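Teaching a Bench Arm to Pick Up Domes
Final project report, Kesville shared workshop

Why I picked this project

I have wanted a robot arm on a table of my own ever since I got my first kit and broke it, and the shared workshop in Kesville finally gave me the room to try (and the company of people who own better screwdrivers than I do). My plan for the year was to build a bench arm there, bolt it down properly, and write the software that would let it pick up small domed pieces by the knob on top. The whole thing goes by the name Bisodov, which started as a typo in a folder name and stuck.

I should say early on that a good part of this report takes place inside the computer. I wanted to try every move in simulation first, partly to save the fingers of the gripper and partly because the workshop closes at 9 in the evening and my laptop doesn't!

The table and the mount

The real table came first. I spent most of April on it, which is far longer than I had promised in my proposal. The top was planed twice, the legs were re-cut once, and the mounting plate had to be drilled again when I found my holes were 4 millimeters out. I was pretty upset about that for an afternoon. The lesson I took home is to clamp the plate and mark through it, and I have done it that way on everything since.

Once the table was sound I copied the setup into a virtual room, with the arm on its plate, a wood top, and three domes in blue, red and green. I set two views. One looks at the table from across the room, and the other rides along with the gripper, looking past the fingers at the wood.

Approach to the blue dome
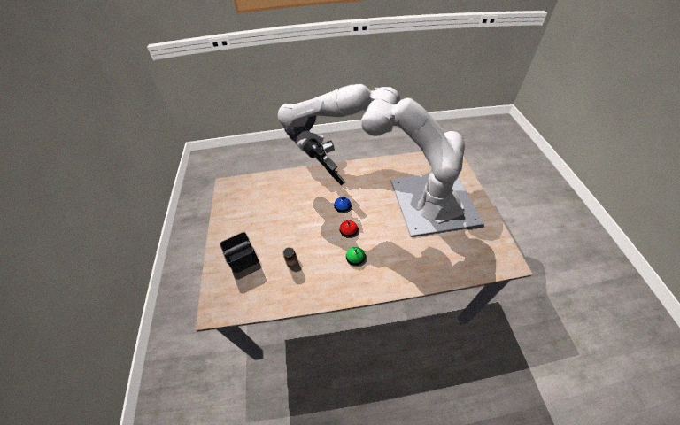 Room view first, then the gripper view, both with the blue dome near the fingertips. 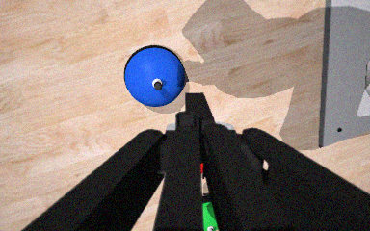

How the picking program works

The program is simple, and I am a little proud of how simple it stayed. It takes the position of a dome, moves the fingers to a point above the knob, comes down slowly, closes, and lifts. If the lift fails it backs off and has one more go. I capped each try at 2000 steps, after which the arm gives up and returns to its start position, and believe me, before I had that cap I once came back from supper to find it still patiently circling the red dome.

The hardest part was the shadows. The arm throws a big one over the table, and my color finder kept reading a shaded part of a dome as a different thing from the bright part. I tried making the light softer, but that felt like cheating, and the bench lamp at the workshop is certainly not soft. In the end I compared hue and mostly ignored brightness, following a suggestion in the notes from the Plosbridge robotics evenings, and the finder settled down nicely after that.

Results so far

I ran 300 simulated tries, starting from a different arm position each time. Of these, 53 failed. Most of the failures were on the approach, with the fingers coming down beside the knob and pushing the dome away, and the rest were slips during the lift. I had expected it to be the other way around, so I had spent two weeks fussing over grip force when I should have been looking at alignment.

What is left to do

The next job is to move the program onto the real arm. I have ordered softer finger pads from Akyol, and I would like to try them alongside the hard ones before changing any code. I also want to slow down the last bit of the approach, and to tidy the cables behind the bench, which have been bothering everyone, me included.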